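Prirkia build, thread for November. Two arms, one table, one pair of jeans with a belt in them. The job this month is the belt. Notes as I go, mostly so I can find them again.

Recap for anyone new: Prirkia is the two-arm rig I keep on a bench at Domgate, the shared workshop. Parallel grippers with two fingers each, a camera looking down from the head position and a small one at each wrist. The control software is called Kusis. I wrote it, so complaints come to me.

Cloth was last winter's problem. Tea towels, then T-shirts, then trousers. Trousers are fine as long as they are only trousers. Add a belt and you have a soft object with a stiff object running through it, plus a lump of metal in the middle that wants to be somewhere else.
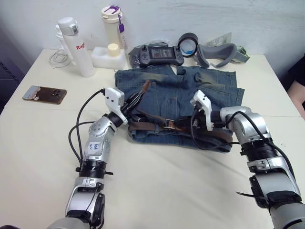
The first thing to settle was who holds what. My original plan had one arm pin the denim while the other did all the belt work. On paper that is simpler. In practice the belt slides through the loops as soon as you pull one end, and the pinning arm is holding the wrong thing.

So both arms now go for the belt. Left takes the tip, right takes the buckle end. The planner treats them as a linked pair and will not let one move off without the other reporting a grip. That rule alone took 180 lines in Kusis, most of them dealing with what to do when one side says yes and the other says nothing.

Tip orientation matters more than I expected. If the fingers close across the flat of the strap, it bends away and you get a poor hold. Close on the two faces and it stays where you put it. The wrist camera is good enough to tell the difference most of the time.
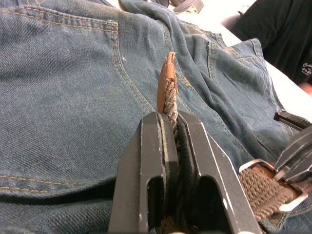
Wrist view: leather tip between the fingers, buckle over on the right with the second gripper.

The strap on this belt is braided, with leather at the tip. I would not have chosen it. Braid has give in it, so the distance between the two grippers tells you less than you would like about how much slack there is. With a plain strap I could trust the geometry. With this one I trust the motor current, and only a bit.

Finger force is set lower than for towels. Too much and the fingers dig into the edge of the leather, too little and the strap creeps. The current value lives in the config under belt_tip and I am not touching it until I have a proper week of logs.

The denim has its own uses. If the waistband is lying badly, it is often quicker to pick up a bit of the jeans and shift it than to fight the belt. The trick is finding a bit that can be found again. Plain twill looks the same everywhere to the wrist camera. Stitching doesn't.

Ongart, the detector I trained for seams, therefore looks for double rows of thread and the corners where they turn. A pocket corner is close to ideal: thick, high contrast, and it points somewhere. It was trained on 3196 crops, all labelled by me in the evenings, and I can now identify a bar tack from across a room. 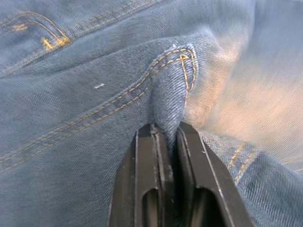 Gripper on a pocket corner, fold pulled up into a ridge.

Failure modes so far. One: the detector picks a seam further down the leg and calls it a pocket. Two: the fingers take a second layer along with the first, and the whole garment follows. I have a partial fix for the first, which is to reject any corner too far from the last known waistband position. The second is still open.

Someone asked about the cutouts in the fingers. They save a little weight and they let the wrist camera see slightly more of what is under the grip. The second benefit was accidental. I have kept the slots in revision 2.

Cables next. The arm cables run outside the links in big loops, and the loops need enough slack for full wrist rotation. Tidy routing looked better and snagged. Untidy routing works. I have limited wrist travel in software as well, which costs a few poses I never used.

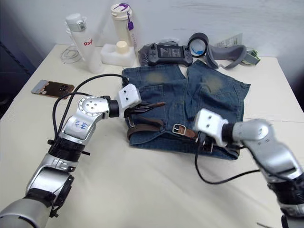 Run time is still slow. The arms spend longer deciding than moving, and most of that is Kusis waiting on two camera streams that refuse to agree on the time. I have put them on a common clock and the gap is smaller – still not small enough to let both wrists move at full speed near the buckle.

Buckle detection from the head camera remains the weak part. Polished metal under workshop lights gives a highlight that wanders as the arm passes over it, and the pose estimate wanders with it. I will try a diffuser over the bench before I try anything clever.

Left to do: slack estimate for braided straps, the double-layer grab, the diffuser, and fresh labels on the arms, as the handwriting on mine is poor.

Config files go up once I have taken my own paths out of them. Bench is mine until 20:45 tonight, so replies after that.

More from this account
Prirkia: towel folding, what finally worked
Ongart: labelling seams without losing the will to live
Kusis notes: two cameras, one clock
Finger revision 2: slots, bevels and a broken tap
Bench rota at Domgate, November
Cable routing, part two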